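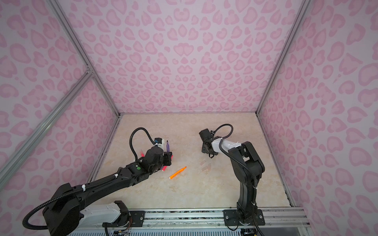 Sowerby Laboratory, Ivoncombe
Pre-session inspection, two-arm cell, marker placement study
Inspected by: Saeed Kiani
Date: 2021-09-06

1. Arm mounts secure on front rail
Satisfactory. Wipe down the top of the rail; dark debris present.

2. Cable hoses tied and clear of joints
Satisfactory. Ties are to be checked again after every 90 episodes.

3. Wall lining
Satisfactory. The printed lining must not be changed before October, as the Clirnulum policy was trained on 1,398 demonstrations recorded against it.

4. Floor panel
Action required. Grime along the seam at the right wall. Small specks on the marbled surface are to be removed with a dry cloth only.

5. Markers and holder
Satisfactory. Marker colours are to be entered in the log before the first episode.
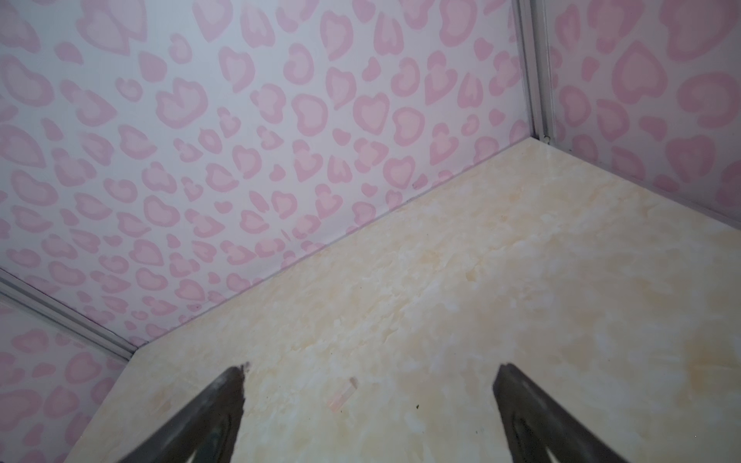

6. Gripper fingers
Satisfactory, with comment. Wear is visible at the tip of one finger. The fingers are not to be replaced partway through a test block, as results before and after would not be comparable.

7. Small loose pieces on floor
Refer to study lead. The protocol does not state whether small pink pieces count as clutter. Episodes run with them in place are to be labelled and reported separately from the 615 baseline episodes.

8. Emergency stop and Cetero controller
Satisfactory. Tested on both arms.

Outcome: cleared for operation once item 4 is complete. Item 7 to be settled before results are released.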